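**Gripper testers wanted, Portela workshop**

Burnel is comparing 2 sets of finger pads for its hand-held gripper and needs people to pick things up, put them down, and complain in writing. Sessions last 30 minutes and pay $68. No robotics background required - strong opinions about grip are plenty.

You should be 18 or older and comfortable squeezing a trigger for half an hour. Left-handers, please apply. Our last round had none, and Trudy Cartwright is still hearing about it.
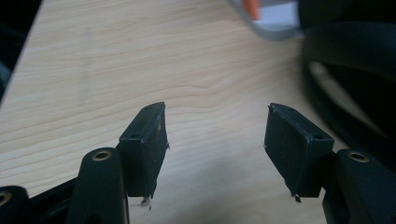
*Black finger pads, current set, slightly scuffed.*

Write to Anselmo Vasconcelos at the Burnel front desk by Oct 21, 2022. Mention which hand you use.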